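Small Bench Setup, Pipette Corner

Gallery by Imani Calloway
Posted Oct 20, 2020

The teaching lab at Mosholm has one long bench and a few short tables, and the short tables are the ones people fight over. This gallery covers the pipette corner, which was set up again in April after the wall behind it was painted. 

The whole corner came in at 500 dollars, leaving out the pipette, which we already had. The stand was bought through Pruitt. The cloth was left over from a display table and has been washed more times than it deserves.

Click any picture for the larger version. Captions are by me unless marked.

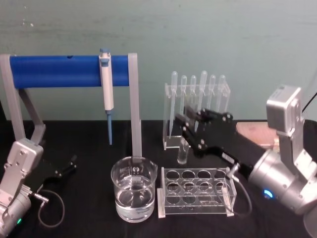
Water for practice runs goes in a beaker so that students have a wide target and can see the tip the whole time. The black cloth helps with that, and so does keeping the beaker at the front of the table with the stand behind it. We fill it to around two-thirds and leave it there. The clear rack to the right of it has eight holes in two rows of four, and that is enough for one student working through a short transfer exercise. Larger groups use the Eltano racks from the cupboard, which are not shown in this set.

A note on the cloth — it wrinkles. We tried clips along the table edge for one term and they caught on sleeves, so they came off again. A bare tabletop is easier to wipe down, but clear plastic and glass are hard to pick out against a light surface, and we had more racks knocked over before the cloth went on. 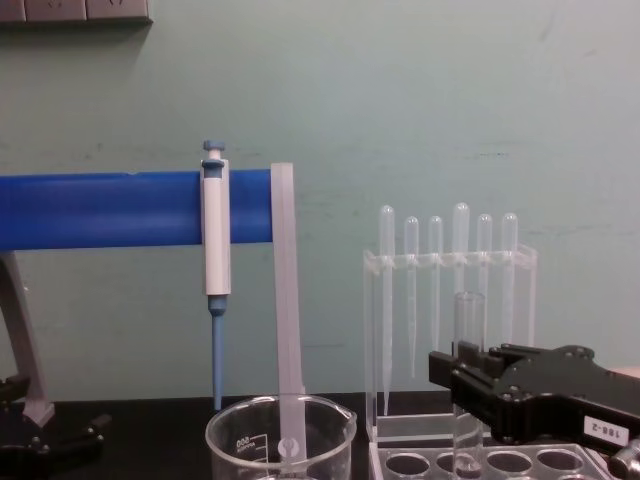 Hanging the pipette is the first habit we teach. A pipette left lying on its side can get liquid up into the body, and the repair form at Skernora runs to 3 pages. On this stand the pipette hangs from the blue bar with its plunger button up above the top, so it is easy to find with a thumb. The beaker is close in under the bar, near the tip. That is tighter than I would set it for beginners, who tend to lift straight up and then swing sideways. Move the beaker forward by a hand's width for a first class.

The paint on the wall is a pale green and it shows scuffs. I asked for something darker and was told the color had been ordered for all 13 rooms. It makes a decent background for reading markings on glass, at least, and a damp sponge takes off most of the marks.

Tips are kept at the stand end of the table. We moved them there from a shelf by the door, where they were getting used as a parts bin for other benches. The last full count of tips for the corner was 1,055, and that should carry us through the spring classes. Refill the rack before you leave if you took the last row. 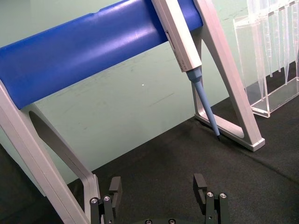
Stand and tip rack side by side, with a row of clear tips in place.

More galleries from this room: Balance Table, Sink and Drying Rack, Glassware Cupboard.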